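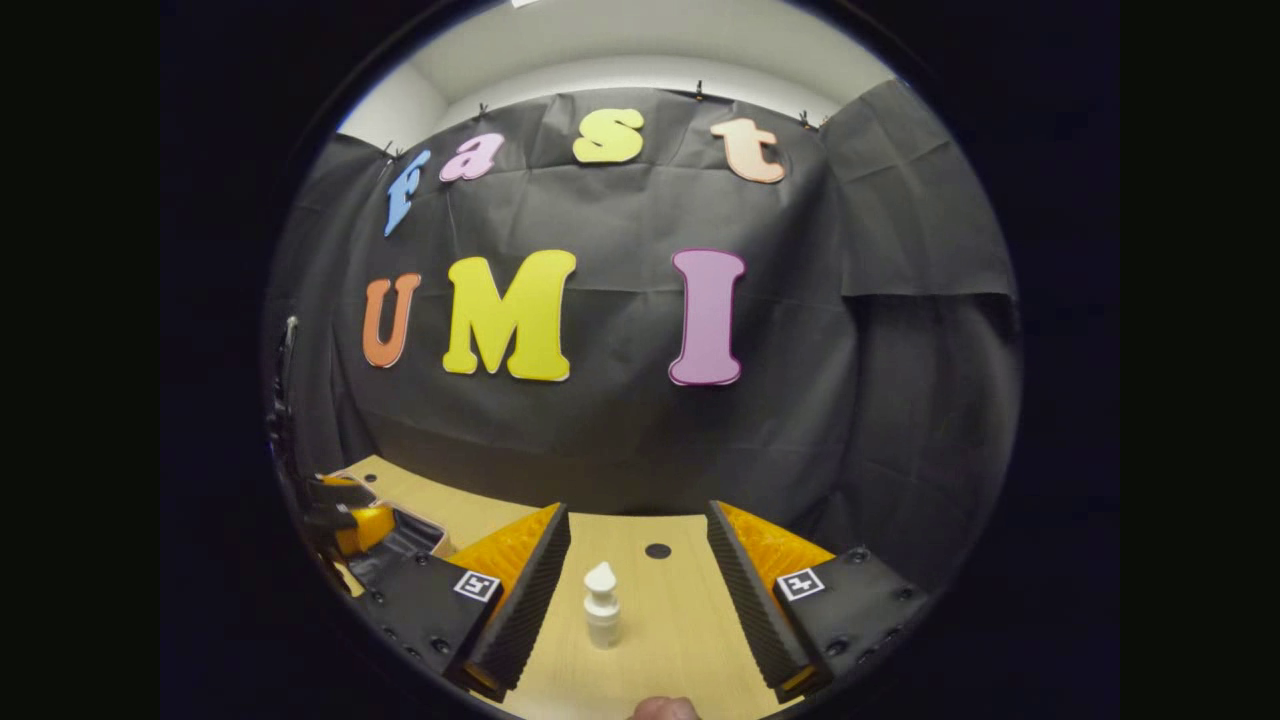 A student who cannot say why a demonstration was thrown out has not learned anything from recording it, Nanna Grímsdóttir wrote in her comments on our first draft of the course plan. The draft had the teaching staff filtering the data after hours and handing back a clean set. We changed the plan so that the students did the filtering themselves, and the rest of this section describes the work in that order: recording, filtering, training.

Figure 3. View from the camera on a hand-held gripper at the recording table. A small white bottle stands between the two fingers, each of which carries a square fiducial marker.

4.2 Data collection by student teams

The course ran at Hekley as an elective for second-year students. Most of them had some programming and very little experience with hardware. They were split into 8 teams, and each team was given one task to teach: placing a bottle, stacking cups, folding a cloth, and so on. The full list is in the appendix. Teams kept the same task for the whole term, which let them compare their early demonstrations with their later ones.

All recording was done with hand-held grippers. The operator holds the gripper, does the task by hand, and the camera mounted on it records a wide fisheye view that includes both fingers (Figure 3). The opening between the fingers is computed afterward from the markers. We chose this over teleoperation mainly for the time it saves in class. In a trial the previous July, students needed most of a lab session before they could teleoperate an arm well enough to record anything useful. With the hand-held tool they were recording in the first session.

Each team wrote a one-page protocol before it recorded. The protocol had to state where the object starts, where the operator's hand starts, what counts as done, and what is varied from one demonstration to the next. Several of the first protocols left out the last item. The Pavliuk team placed its object on the same spot for an entire session and had to record again once the problem came up in review. We let them run the whole session before pointing it out, and in the end-of-term survey two members named that session as the one they remembered best.

The recording target was 3000 demonstrations across all teams, and it was met in the next-to-last week of recording. Team members took turns as operator. Left-handed students were asked to use whichever hand they preferred, and the hand was entered in the log.

4.3 Filtering

Filtering was done in pairs from different teams, so that no one judged only their own work. Each pair watched the recordings at double speed and marked every demonstration as keep or drop, with a reason chosen from a short list. When the two disagreed, a third student decided.

After filtering, 2479 demonstrations were kept. Of those dropped, 370 were marked as tracking failures, meaning that the estimated path of the gripper jumped or was lost. The remainder were dropped for operator error or for not following the protocol. Tracking failures were not spread evenly. They were most common in tasks with quick wrist turns, and the cup-stacking team lost more recordings this way than any other team. That team later slowed its motions and rewrote its protocol to say so.

The list of reasons changed during the term. At first it had no entry for a fingertip touching the object before the grasp, and students disagreed on whether this was an error at all. The Plerusport team argued that light contact is normal when people pick things up and that a policy should see it. We left this to each team. A stricter rule would have made the final numbers easier to compare, and readers should keep that in mind when looking at Table 2.

4.4 Training and lab visits

Training jobs were submitted through Kustuvus, the job queue the department uses for all its courses. Students did not change the model itself. They chose which demonstrations to include, the image size and the number of training steps, and they wrote down a prediction of the success rate before each run. Predictions were collected on paper and entered by the staff, and they are analyzed separately in Section 5.

Each team had two visits to the lab to run its policy on the arm. The second visit used a policy trained after the team had seen the first one fail or succeed. Teams were free to record extra demonstrations between visits, but those are not included in the counts given above.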